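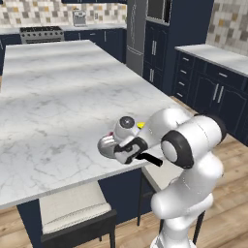
Attachment 1: kitchen island layout, arm at the pan, simulator render.

Pan task: success rate drops when stools are in the layout
Opened by Jennylyn Padilla, September 2020
Status: open

Running the Worton policy on the pan task, 400 episodes per layout, seed 777. With the stools removed from the layout the score matches our February table. With the stools put back it falls by 30 points. Same checkpoint, same physics settings.

The attached layout is one of the bad ones. The pan is near the front edge of the island and the handle sticks out past it, over a stool seat. I suspect the handle is touching the stool's collision mesh, but I have not confirmed it.

Tried so far:
- Reran with a fresh install. No change.
- Swapped the marble texture for flat gray. No change.
- Moved the pan back from the edge, 100 episodes. Most of the drop went away.

Niloufar Kazemi: Check the contact log before blaming the policy. The stool mesh is a convex hull, so it fills in the gap between seat and backrest.

Jennylyn Padilla: Contact log shows handle and stool hits in most failed episodes — none in the ones that passed. Switching to a decomposed mesh and rerunning all 400 tonight. Please hold the results table until then.

3 comments · 2 watching · 0 shares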